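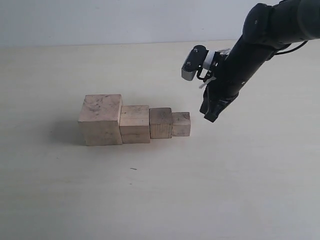
Second progress report to the Tshabalala Fund
Project: Learning to put things in order from short demonstrations
Ulham workshop, period ending December

We are very glad to be writing this one, as the last report was mostly about deliveries and a bench that wobbled. The bench is now bolted down and the arm has been working most weekdays. We have a first proper result to share with you, along with one that puzzled us for the better part of a month.

You will remember the question we set out with. When a person shows a robot how to line up blocks by size, does the robot learn the idea of "biggest to smallest", or does it only learn where each block went? To find out, we recorded 308 demonstrations by hand, guiding the arm through the task with four wooden cubes of different sizes. After throwing out those where a block was dropped or the recording stopped early, we kept 254 for training. The cubes start in a different jumble every time, and the finished row is always the same: largest on the left, smallest on the right, faces touching or nearly so.

The method, which we have been calling Nivik for want of anything better, splits the job in two. One part looks at the table and decides which block should go next. The other part worries about how to pick it up and set it down. In our first version a single model did both, and it was forever placing the right block in a slightly wrong spot and then getting muddled about what to do afterwards. Splitting them has helped a great deal.

In the main test we ran 308 fresh trials, the same number as we had recorded, so that the two sets would be easy to compare. The row came out complete and in the right order in 234 of them. We count a trial as a success only if every block is in its place and the arm has let go and moved clear, so a lovely row with a nudge at the end does not score. We are really pleased with this – the single model managed fewer than half under the same rules.

Now for the puzzle. Most of the failures came from swapping the two middle cubes. We first blamed their sizes, which are fairly close, but the swaps were far more common in the late afternoon. The third cube is the darkest of the set, and we suspect the model was leaning on shade as well as size when the light dropped. Our colleagues at Clusby have kindly offered to cut us a second set from one plank, and we will repeat the test with both.

Spending is in line with the plan. The one change we would like to ask about is moving 2,000 pounds from travel to equipment, to pay for steady lighting over the bench and a spare pair of gripper fingers. We would be grateful for a yes or no before the next set of recordings begins.

Next period we will try longer rows, and a reversed order given by a single demonstration. The recordings are yours to look through whenever you like, and you would be very welcome at Ulham to see the arm at work – mornings are best.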